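Kellerfund: Kleinkram sortieren, aber worin?

Frage von Kazimiera Malinowski

Hallo zusammen, ich habe im Juli die Werkstatt von meinem Opa übernommen und ersticke in Kleinkram! Schrauben, Dübel, alte Türgriffe, alles in Kaffeedosen, und die Hälfte rostet. Ich hab bei Wement ein Kleinteilemagazin mit 269 Fächern gesehen (ja, wirklich), aber lohnt sich das? Oder lieber offene Kisten? Der Keller ist leider etwas feucht.

3 Antworten

Bolldale
Magazin. Fertig.

Dean Tunstall
269 Fächer füllst du nie, glaub mir. Ich hatte mal so ein Ding und hab am Ende 13 davon benutzt, der Rest war Staub. Nimm kleine Gläser mit Schraubdeckel für die Schrauben und schmeiß alles Rostige gleich weg, das tut nur einmal weh :)

Salazar 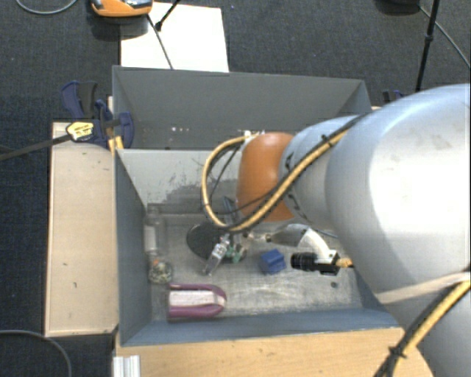

Türgriffe und anderes sperriges Zeug würde ich nie in Fächer quetschen, da ärgerst du dich bloß! So eine offene graue Metallkiste reicht völlig, solange nur ein bisschen was drinliegt und man nicht wühlen muss. Bei feuchtem Keller stell sie aber auf ein Brett, nicht direkt auf den Boden. Meine hat über 400 Dübel geschluckt, bevor ich mal ausgemistet habe.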